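Split-screen play and the retention of paired players in kart racing games
Ermira Živković, Vasilis Yordanov
15/05/2025
6 min read

4. Local two-player modes

4.1 Procedure

The third part of the study dealt with shared play on a single console. Players were recruited through the Midirport games club and were asked to complete the full cup series in Mendevside, a kart racing title with four cups and a separate time trial mode. Each pair played on one screen divided horizontally. Pairs were free to stop at any point, and the session log kept the last race finished, the karts chosen and the time spent in menus. A total of 70 pairs took part, and the logs hold 1000 race starts, of which 991 led to a recorded finish. The remaining starts were abandoned before the final lap and are left out of the lap time analysis, although they are kept in the count of restarts.

The cup series was selected over single races for a practical purpose. In single race mode the pair picks a circuit each time, and a stronger player tends to pick circuits that suit his or her own driving. The cup fixes the order of circuits for both players. It also carries points forward, so that a poor result on one circuit still matters on the next.

4.2 Surfaces and grip

Circuits in Mendevside differ mainly in their surface. The indoor circuits are laid over household furniture at toy scale, and grip is set by a single value for each material. The type of rendered plank surface considered in this section is shown in Figure 3.
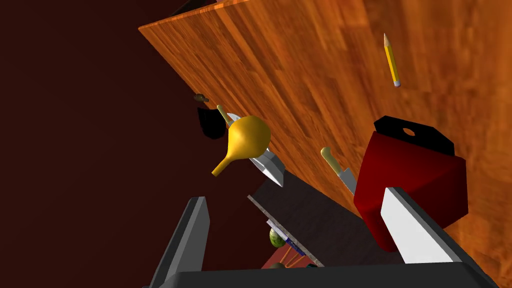 Figure 3. Rendered tabletop with glossy planks in orange-brown tones.

Kneževič objected, on reading an early draft, that grip values alone could not account for the gap between first and second drivers, and that the narrower view in split-screen play should be treated as a separate factor. A player who sees less of the track ahead, the objection ran, will brake early on any surface. We accept the point in part. The logs do not record braking, and the two effects cannot be fully separated with the present data. For this reason the lap times in the next section are compared only within pairs, where both players had the same size of view.

4.3 Catch-up assistance

Mendevside gives a small speed increase to the trailing kart when the distance between the two players passes a set limit. The setting is on by default and can be turned off in the options menu. Pairs were told about it before the first cup and chose for themselves. Several changed the setting between cups, usually after a one-sided result, and these pairs are reported separately.

The same rule exists in Pinora, the title used in the second part of the study, but there it applies to computer-controlled karts as well. Results from the two games should therefore not be pooled. A further round of sessions with the assistance locked off is planned for August, using the same cup order and the same instructions to players.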